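ECON 205: Trade Policy and Open Economies
Handout 2: Tariffs in a small open economy
Instructor: Mavis Oyelaran

Read this before the problem session. It goes with the Hoxha chapter on import demand.

A small country takes the world price as given. Suppose Drunley imports cloth at a world price of 45 per bolt and then adds a tariff. The home price goes up by the full amount of the tariff. Home producers sell more, buyers purchase less, and imports shrink from both sides.

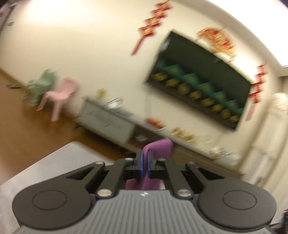 Purple object held between two blue finger pads.

Who gains and who loses:
Buyers lose, since they pay more on every bolt.
Home producers gain part of what buyers lose.
The government collects the tariff times the new import quantity.
What remains is the deadweight loss, drawn in class as two triangles.

A large country is different. If Vastdale cuts its imports, the world price falls a little, and foreign sellers bear part of the tariff. Its net gain or loss depends on the size of that price drop and on whether its partners retaliate.
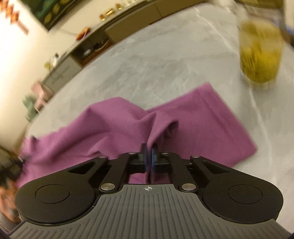 Purple cloth on a marble-patterned tabletop.

Problem to prepare: Himau imports 2929 bolts under free trade. Draw the import demand curve, add a tariff, and mark the revenue area. Then replace the tariff with a quota that gives the same import level. Who receives the quota rent if the licenses go to foreign sellers?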